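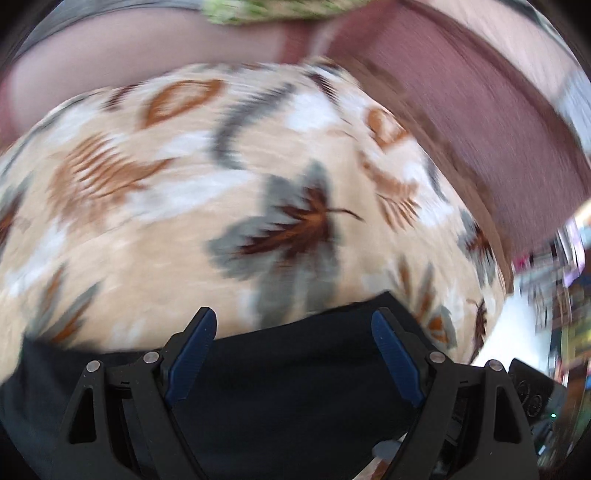 4. Setting Exposure and Focus in the Blind

Set the Kandix remote to Manual before you go out, and leave Auto ISO off until you have made a test exposure. The light inside a blind tells you very little about the light at the feeding site. Take your reading from something outside in the same light as the animal, or from a cloth with a mix of tones. Leaf-printed fabric works well for this if it has both cream areas and dark maroon ones, as you can check the highlights and the shadows in one exposure.

4.1 Test exposure

1. Mount the camera on the tripod and connect the remote cable. The plug clicks when it is seated.
2. Turn the dial on the remote to TEST.
3. Hang the cloth where you expect the animal to stand.
4. Press the shutter button once. Check the histogram on the camera.
5. If the right side of the graph is clipped, lower the exposure by one third of a stop and repeat.
6. Write down the shutter speed, aperture and ISO.
7. Take the cloth down before you start the session.

Note: For walking deer, use 1/500 second or faster. For birds at a feeder, start at 1/2000.

4.2 Pre-focus

1. Switch the lens to autofocus and focus on the perch or the bait log.
2. Switch the lens to manual focus. Do not touch the ring after this.
3. Turn the dial on the remote to READY. The lamp goes green.
4. Wait 10 seconds before the first exposure.

Caution: Do not pull the cable to free it from the camera. Press the release tab first.

Caution: The remote is not sealed. In rain, keep it inside the blind or in the pouch supplied.

4.3 Bursts

The remote stops after 100 frames in one burst. To start another, let go of the button and press it again. In cold weather the battery may not last a full morning. Chantal Ouellet, who tested the remote at Marchand in November, changed hers every 4 hours.

If the lamp blinks red, the camera's buffer is full. Wait until it turns green.

Note: The frame counter does not reset when the battery is changed. To clear it, hold TEST and the shutter button together until the display shows 0.

Section revised 07/02/2020, M. Paquette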